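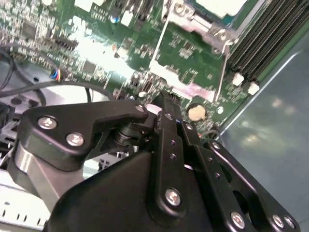

The Second Life of the Office Desktop

October 18, 2025

Monday morning in Brusovport, and the shutters on Takell Street are already half up. Repair shops, mostly. One bakery. A place that sells only cables.

The street was laid out in 1828 for rope makers, and the narrow fronts haven't changed much. Deep rooms, bad light at the back. Good for rope. Fine for computers too, if you hang enough lamps.

What comes in here is the stuff offices throw out. Gray towers, three or four years old, bought in bulk and dumped in bulk. A lease ends, a van pulls up. In July one shop took over 800 machines in a single week and ran out of floor. They stacked them in the yard under a tarp and prayed for no rain. It rained. Most were fine.

The work is dull and the people who do it like it that way. Lid off. Dust out. Swap the coin battery on the board, try the memory one stick at a time, listen to the fan. A bad fan you can hear from accross the room, a sort of dry ticking. New drive, clean install, wipe down the case, sticker on the side. Next.

Memory is the usual culprit. Then power supplies. Then whatever somebody's coffee did. Boards themselves hardly ever die, and when they do it's often a swollen capacitor, a part that costs less than a bus ticket. Replacing it takes a steady hand and 23 minutes, one bench worker told me, and she had clearly timed it.

Is there money in it? Some. A tower that arrives for close to nothing leaves for the price of a decent pair of shoes. Schools buy them. So do retired people who want a real keyboard, and small firms that only ever open a spreadsheet. Margins are thin, rent is up. Two shops closed last winter and one of the spaces is now a nail salon.

The bigger worry is parts. Older towers came apart with one screwdriver. Newer ones, less so. Odd-shaped power supplies, memory soldered down, a case that fits one board and no other. The Jeteck small desktops get a groan on every bench I visited. Five clips, all hidden, and the last one snaps. There is a drawer of snapped clips at Noguchi, the oldest shop on the street, and they show it to you whether you ask or not.

Noguchi also keeps the good scrap. Shelves of it, sorted by year, labels in pencil. Heat sinks, front panels, little bags of screws. Customers come from well out of town for a single bracket. Nothing on those shelves is priced. You hold it up, the man at the counter squints, he says a number. You can argue but it dosen't help.

Tips, if you're buying. Ask how old the power supply is. Ask for it to be switched on in front of you and left running while you look around. Check every USB port, front ones especially. Get the warranty on paper. And bring cash, half the card readers on the street are broken and they've been waiting on a part since spring.

Most shops open at nine, closed Sundays. The bakery does a good cheese roll.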